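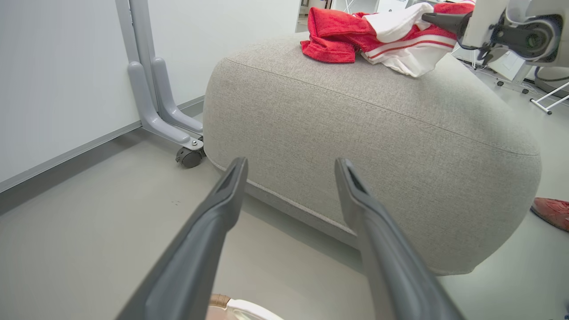

Can a Machine Do It Yet? Household Chores and Workshop Jobs, Reviewed

Search tips and guides Go

31 March 2026
By Bogumił Baran, Household Guidance, Otance

Otance receives regular enquiries from members who wish to know whether a machine can be relied upon for ordinary chores. This page sets out our present advice, chore by chore, together with steps that make each job easier for a person or a machine. It replaces the shorter page issued last May.

Members of the Otance household panel (184 households) were asked which chore they would hand over first. Laundry was the most common answer, and folding was named more often than washing. Floor cleaning came second, although many of the households that named it already own a machine for the purpose.

Floors

Suitable for a machine: yes, with preparation.

Robot vacuums are a settled product. Most models will clean hard floors and low-pile carpet to a standard that leaves only the corners and the skirting boards for a person. Preparation remains the owner's task.

- Lift cords, charging leads and blind cords off the floor before each run.
- Pick up shoes and socks. A lace in the brush can stop the machine for the rest of the day.
- Leave a gap of 60 centimetres in front of the charging dock.
- Turn back the fringe on rugs, or close the door to that room.
- Empty the bin after every run in a house with a dog or cat.

Mopping attachments give an acceptable result on sealed floors. They do not remove dried food. Treat spots by hand with a damp cloth and a little dish detergent, allow a few minutes, and wipe before the machine starts. Do not use a mopping attachment on waxed boards.

Laundry: collecting and sorting

Suitable for a machine: in trials, slowly.

Gathering clothes from a chair, a bed or the top of an ottoman looks a small matter to a person. A machine must decide where one garment ends and the next begins, and a pile of cloth never lies the same way twice. Two-armed machines with simple two-finger grippers are now able to grasp a garment by a fold and lift it towards a basket. They frequently take hold of two items together, or leave a sleeve hanging over the side.

The following habits are recommended in any household. They will also suit a machine, should one be acquired.

1. Use a wide, open basket with no lid. Narrow hampers catch sleeves at the rim.

2. Place the basket beside the spot where clothes are in fact dropped. A basket in the laundry room does not collect what is taken off in the bedroom.

3. Turn garments right side out when undressing, and undo buttons at the cuff.

4. Empty the pockets at the basket. No household machine we have examined checks a pocket, and a single tissue will mark a full load.

5. Keep red items apart for the first few washes, including white garments with red stripes or trim. Wash these in cold water and take them out promptly when the cycle ends. Striped sportswear is the item most often submitted to our stain desk.

6. Lift clothes into the basket one at a time. A garment taken by a fold near its middle will drop in cleanly, where one taken by the hem tends to drape over the rim.
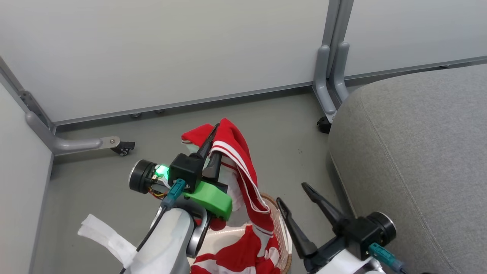 Laundry: washing and drying

Suitable for a machine: the cycle itself, yes. Loading and unloading, no.

Washing machines have done this work well for generations and need little comment. The difficulty is at the door. Wet cloth is heavy, it clings to the drum, and it comes out in a twisted rope. We have not seen a domestic machine empty a front loader without help.

Fill the drum to three-quarters. Shake each item once on removal, and hang shirts by the tail. Clean the lint screen on the dryer before every load and wipe the door seal weekly.

Laundry: folding

Suitable for a machine: towels and flat cloths only.

Dedicated folding machines have been announced several times over the years and few have reached the shops. The Flemo, which was lent to us for assessment, requires the owner to clip each garment to a rail by hand. It then folds the garment neatly. Our assessors found that clipping took as long as folding, and the Flemo does not accept fitted sheets, children's clothes or anything with a hood. At a price of $3,000 it cannot be recommended for a household of ordinary size.

General-purpose arms do better with variety and worse with speed. A towel laid flat on a table can be folded in half and in half again. A jersey dropped in a heap must first be found, lifted, turned and spread, and each of those stages may have to be attempted more than once.

For folding by hand:

- Fold on a surface at hip height. A bed is too low for most adults and leads to a sore back.
- Sort into piles by owner first, then fold.
- Fold towels in thirds lengthwise so that they sit on a shelf with the edge hidden.
- Match socks last, and keep a small bag for the singles.

Tidying soft furnishings

Suitable for a machine: no.

Cushions, throws and padded stools present the same problem as laundry, with the further difficulty that the furniture gives way when pressed. A machine that pushes down on a padded top to pick up a shirt may move the furniture itself. Owners testing any such equipment at home should choose a heavy piece, or fit non-slip pads to light ones.

Woven covers should be vacuumed along the seams with the narrow tool once a month. Blot spills at once with a plain white cloth. Coloured cloths should be kept away from pale upholstery while damp, and that includes damp laundry left lying on a sofa or footstool. The member who wrote to us concerning a grey Skallby footstool and a pink towel mark was advised to try cold water and a drop of clear detergent, and later reported that the mark had faded though not gone.

Dishes

Suitable for a machine: washing, yes. Stacking and putting away, in trials.

The dishwasher remains the most successful household robot of all, if it may be called one. Arms that load it are being tested in several countries. Plates of a single size are handled fairly reliably. Glasses, thin bowls and loose cutlery are not.

Scrape plates without rinsing. Face the dirty side towards the spray arm, and put wooden spoons and good knives aside for the sink.

The home workshop

Suitable for a machine: repeated jobs, yes. Clearing up, no.

In commercial shops, arms have long been used to load a press or carry parts between stations. This works where the part arrives in the same place every time. The same arm faced with a bench of mixed offcuts, rags and screws is of very little use.

Lech Jabłońska, who oversees the Tokarz joinery shop and advises us on workshop matters, reports that an arm there feeds 200 drawer fronts to the sander in a shift without supervision. Sweeping the floor, sorting the hardware tins and bundling the rags are still done by the staff at the end of the day.

Members with a home workshop are advised as follows.

- Give every hand tool a fixed place on the wall and draw its outline.
- Keep oily rags in a metal tin with a lid, and never in the laundry basket.
- Store screws by length first and by head second.
- Sweep before vacuuming. Large shavings block the hose.
- Run leads along the wall and not across the walkway.

Safety where a machine with arms is in use

Keep children and pets out of its reach while the power is on. Know where the stop button is, and confirm that every adult in the house knows too. Do not reach in to help it with a dropped garment. Stop the machine, move the garment, and start it again. Scarves, long sleeves and loose hair should be tied back. Read the cleaning instructions for any cameras on the grippers, as a household glass cleaner may cloud the lens.

Should members wait?

Otance does not advise postponing the purchase of a washing machine, dryer or vacuum in the expectation that a general household robot will soon be available. Equipment able to collect, sort, wash and fold without supervision is not presently offered at a price or standard we could endorse. Arrangements that help a person work quickly, such as open baskets, clear floors and a folding surface at the proper height, cost very little.

Questions on any chore listed on this page may be sent to the Household Guidance desk.

Comments

marg_in_ballarat
The tip about putting the basket where the clothes land has worked in our house. I moved it from the laundry to the end of the bed and my husband hasn't missed it once this week. Would still pay good money for something that does fitted sheets.

D. Fournier
Is there a reason you say to scrape and not rinse? Our dishwasher is quite old and leaves egg on everything if we don't rinse first.

Household Guidance, Otance
Most newer dishwashers sense how dirty the water is and shorten the cycle for rinsed plates. With an older model, please continue to rinse egg and porridge.

tealeaf
My mother has a vacuum robot and follows it around with a broom. Not sure who is working for whom.

Pete R
Red stripes on white, washed cold four times and it STILL bled onto the collar. Colour catcher sheets helped a bit. Any other ideas? It's a club jersey so I can't just buy another.

nina_k
Pete, try soaking it on its own in cold water with an oxygen bleach, but test inside the hem first. And don't put it in the dryer until the pink is out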